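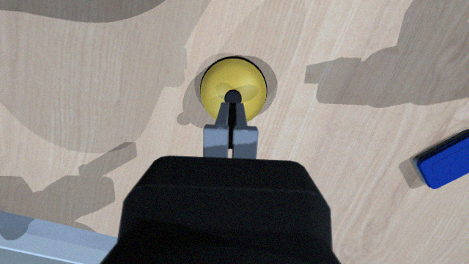

The gripper at the knob of the yellow call bell in Carla Tannous's simulated workshop.

Two-armed bell ringer takes shape in a home garage

ZEVVILLE (Sep 2, 2025) - Carla Tannous wants a robot to ring a bell, and she is building the whole thing on a computer first.

Tannous started the project, which she calls Kellik, in June at a desk in her garage on Maillard Street. So far it lives entirely in simulation: a wooden table, two white arms on a shared black mount, and a call bell with a yellow dome. The bell task is the first of 10 she has planned, and it's a fun one to watch - the gripper has to come down over the dome and find a small black button.

"It's a tiny target, and I love it," Tannous said. "You move the bell a little and suddenly you have a brand new problem."

She spends around 17 hours a week on it, mostly after dinner. Members of Plavwood, the shared workshop across town, have been trading ideas with her about wrist angles and approach heights, and six of them have started their own versions of the table.

The layout also has a green soda can and a small blue device near the bell, so the arm has to pick out the right thing to go after. Shadows from the arms fall across the wood, too, and Tannous is keen to keep them in. A real garage has shadows, she said, and she wants the software to cope with them from day one.

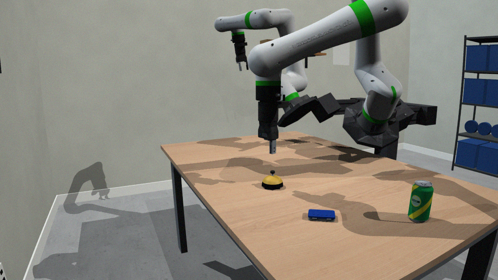 What comes next

Tannous will show Kellik at Plavwood's next open evening, with time for questions and a turn at the controls for anyone who wants one. The workshop has room for 61 people. After that she plans to start on the second task, which uses both arms together.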